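Every summer my mother used to ring me on the first night of a new series and leave the receiver beside the television, so that we could watch it together from two different towns. I thought of her a good deal while I was getting ready to write about the return of *Villalitz*, because it was exactly her sort of thing: a small place with a long street, a doctor everybody confides in, and a death before the first advert break.

For anyone who missed it (and I gather there are a few of you), *Villalitz* is the story of Dr Juda, the country vet turned coroner, played for 9 seasons by Traian Matei with the same brown scarf and the same slightly wounded look. He doesn't chase anyone. He sits down in people's kitchens, accepts whatever he is given to eat, and waits until they tell him something they hadn't meant to. The new season begins in July, and two episodes in, Matei hands over the surgery keys and goes.

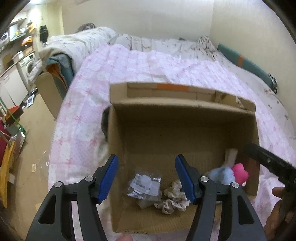 ## A long goodbye

"I asked for it to be quiet," Matei told me over a very good lunch that he hardly touched, so busy was he talking. "No explosion, no funeral. He has a sister by the sea and he goes to see her. People do go to see their sisters."

The writer, Tincuța Preda, had other ideas to begin with. Her first version had Juda trapped in a flooded mill, and she still speaks of that mill with real fondness — I think she would have built it herself if they'd let her. But she came round in the end, and the farewell she wrote is mostly a walk down the long street in the early morning, with one shop after another opening up. They used 500 extras over the course of the season, and a good many of them turned up for that walk, some in their own coats and one with her own goat.

I've seen it, and I shan't spoil it, except to say that the last thing he says is to the dog.

Into his place comes Vasco Brandão, whom you may remember as the nervous younger brother in *Moldovan*, where he spent most of the story on a ferry. He plays Elero, a city pathologist of 30 who has been sent to the village as a sort of punishment and can't drive. It is a nice touch, that. Juda was always arriving in his rattling old van, and poor Elero has to beg lifts from the very people he suspects.
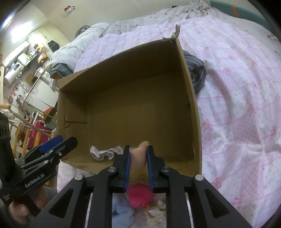 Brandão is cheerful about the size of the job. He had watched the show as a boy with his grandmother, who was not at all pleased to hear that he was replacing her favourite, and who has told him she'll give him until the third episode. He and Matei share only a handful of scenes, and the best of them takes place over a chessboard neither character knows how to use. Petrică Căpraru, who directs the opening pair, let the two of them make up much of it as they went along, and you can feel them enjoying themselves.

Some things have been left well alone, I'm glad to say. Teodor Bratu is back as the grumbling sergeant, still eating sunflower seeds over the evidence, and the old accordion tune still plays over the titles. Bratu told me he had been offered a promotion for his character this year and had turned it down on the sergeant's behalf, as the man would only have had to buy a new hat.

Whether the village will take to Elero is a question the season takes its time over, and I liked it all the more for that. The first case after Juda leaves is rather a thin one, to my mind, with a stolen beehive and too many cousins, but by the fourth episode I had stopped looking for the van at the end of the street, and I watched the fifth straight after it with my supper going cold on my knee.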